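Cómo quitar cercos y marcas de una mesa oscura mate (sin comprar nada raro)

Guías de casa > Superficies

Las mesas oscuras y mates quedan muy bien en el catálogo. En casa enseñan cada dedo, cada gota y cada pasada de bayeta. Llevo años leyendo trucos para remediarlo y casi todos empeoran el asunto, empezando por el vinagre puro y terminando por la pasta de dientes, que es un abrasivo y deja un brillo que ya no se va.

Lo que necesitas
Dos paños de microfibra limpios, de los que no han tocado suavizante.
500 ml de agua templada.
Unas gotas de jabón neutro. Gotas, no un chorro.

Paso 1. Quita el polvo en seco
Pasa el primer paño sin apretar. Si frotas con polvo encima estás lijando, por muy suave que sea el tejido.

Paso 2. Lava poco y por zonas
Moja el paño en el agua con jabón y escúrrelo hasta que no gotee. Trabaja un trozo pequeño cada vez, siempre en la misma dirección. Los círculos que recomiendan en tantos vídeos son la causa de la mitad de las aguas que luego se ven a contraluz.

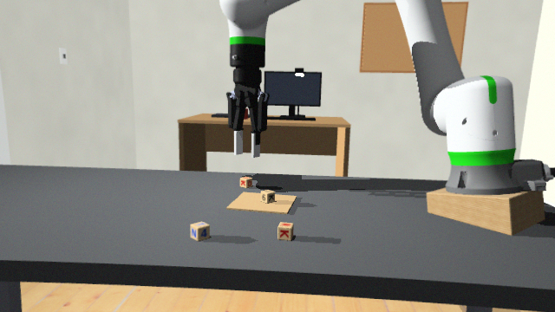 Paso 3. Aclara
Este paso se lo salta casi todo el mundo. Repite con agua sola, porque el jabón que se queda es precisamente el velo gris que después atribuimos a la mesa. Seca enseguida con el segundo paño.

Paso 4. Mira de lado
Agáchate y mira la superficie con la luz rasante. Si queda un cerco, insiste solo ahí.

¿Y los productos específicos?
Probé el limpiador Granomden para mates, que promete un 100 % sin marcas. Limpia, sí - igual que el agua con jabón. La crema Varnness me gustó menos: deja una película agradable el primer día y pegajosa el tercero. Puede que en otros acabados vaya mejor, pero en el mío no repito.

Si el cerco es blanco y no cede, seguramente el calor ha dañado el acabado y ninguna bayeta lo va a arreglar. Antes de echarle aceite, prueba en la cara de abajo y espera hasta la mañana siguiente.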